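Wodora opens two-handed teleoperation bench at Pukstead

PUKSTEAD, 2019-05-29 – Wodora has put a two-arm teleoperation bench into service at its Pukstead site and released the first set of operator-led demonstrations recorded on it. The set covers one family of tasks, the transfer of light plastic drinkware between two anthropomorphic hands, and contains 653 accepted runs.

Each run is driven by one operator wearing a pair of sensing gloves. Finger and wrist motion is mapped to the robot hands, and joint positions are logged together with the head camera view. Runs in which the item is dropped are stored separately and are not part of the count.

"A cup is a poor object to hold with a stiff controller," said Mairéad Buckley, who runs the bench. "The wall gives under the fingers, and the operator has to learn how much closing motion is enough. That correction is what we want in the recording."

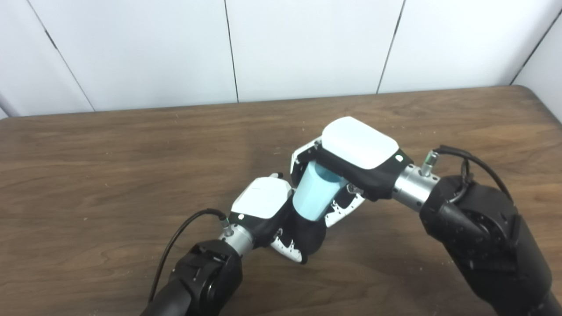

Both hands on a light blue plastic cup during the transfer task at the Pukstead bench.

The glove mapping was written by Tully, a small controls firm that also supplied the logging software. Its current version scales thumb motion separately from the other fingers. According to Wodora, operators asked for the change after early sessions in which the thumb closed late and the object rolled out of the palm.

New operators train for 3 days before their runs are accepted. Dragica Shehu, who handles operator training, said that most of the time goes into wrist orientation – operators tend to turn the elbow first, and the arms then end up too close together to complete the handover.

The recordings will be used to train a policy that performs the transfer without an operator. Wodora has given no success figures for that policy. It plans to extend the set to 2,000 runs by September, adding bowls, lidded containers and 4 sizes of bottle. A second bench is being fitted out at Hakden with the same arms and software.

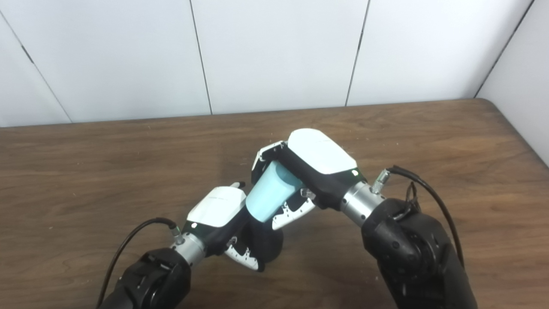
Why record the task by remote control when the motion could be programmed directly?
A programmed path works when the object starts in the same place and keeps its shape. Operators adjust grip and angle on every run, and the recordings carry those adjustments into training.

Access to the set is by written request to the Pukstead office. Glove calibration files are included with each session.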